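Unit 4: Labeling and Legibility on Equipment
Course handout, Werkel Technical Program

4.1 Scope
This unit covers fixed labels on enclosures: wording, letter height, contrast and placement. Screens and printed manuals are treated in Unit 6. Read the Birura case before Monday.

4.2 Letter height
A common starting point is viewing distance divided by 200. At a distance of 1,000 mm this gives a letter height of 5 mm. Increase the height where lighting is poor or the reader is moving. Measure distance from the eye, with the reader in the normal working position - usually standing.

4.3 Wording
Use one term per function. If the manual says STATUS, the label says STATUS. Short codes are acceptable when the reader has the key at hand. Capitals suit headings and single words; longer text should be in sentence case.
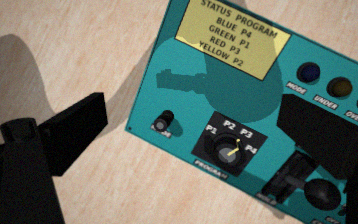
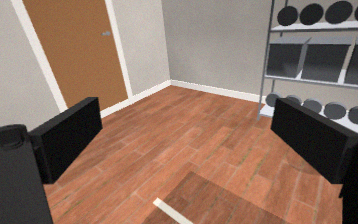
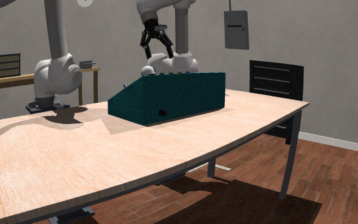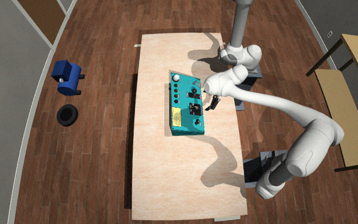
Does a larger label always improve legibility?
Only if the letters grow with it. Extra blank area helps separate the text from nearby markings, but past a modest margin it has little effect on reading distance.

4.4 Contrast
Dark text on a light ground is the default in this course. For the exercises, aim for a luminance contrast of at least 70 percent. Check it under the working light, including at an angle, as glare can wash out part of a line.

4.5 Exercise
The Aranda worksheet lists a wall cabinet read from 992 mm. Calculate the minimum letter height, round up to the next half millimeter, and draft a label of no more than 50 characters. Show the calculation on the same sheet.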